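Aug 11, 2021

Up before the alarm again and out the door by first light, because the tide tables promised the lowest water of the month and I wasn't about to miss it. The path down to Stuvivlow was all wet bracken and spiderwebs (I ate at least one) and then the whole bay just opened up, flat and silver and miles of it bare. I have been coming here since February and I have never seen the far rocks stick out like that!

Went straight for the pools under the Testum side. Anemones everywhere, the dark red ones, and a blenny who glared at me from a crack and would not budge. I sat there so long my foot went to sleep. Then a sea slug, my first ever, orange spots and frilly and no longer than a fingernail. I said "oh!" out loud to an empty beach.

My step counter said 2,691 by breakfast, which I ate on the flat rock: cold potatoes and a peach. Best peach of the summer. Juice down both sleeves.

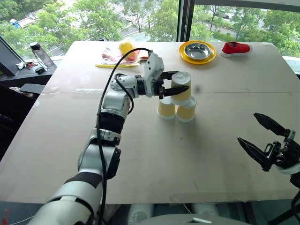
Yellow paper cups, three in the pyramid.

Walked back the long way by Shi Point, since the water was still so far out. The terns are noisy as anything. The sign there says up to 4,000 birds stop over in a good year, and I believe it, they were all yelling at once. Found a whole urchin shell, purple going to green, not a chip on it. Carried it home in my hat.

Afternoon too hot for much. Rinsed the urchin and put it on the windowsill next to the blue glass. Looked up the slug in the old Cutel guide and it's on page 94, with a terrible drawing that does it no justice at all. I penciled in the date and drew my own in the margin, also terrible.

Must remember: new laces, sunscreen, and a proper hand lens. The next good low is early, so bed by nine. I want to try the gully past the second ledge, where the kelp starts.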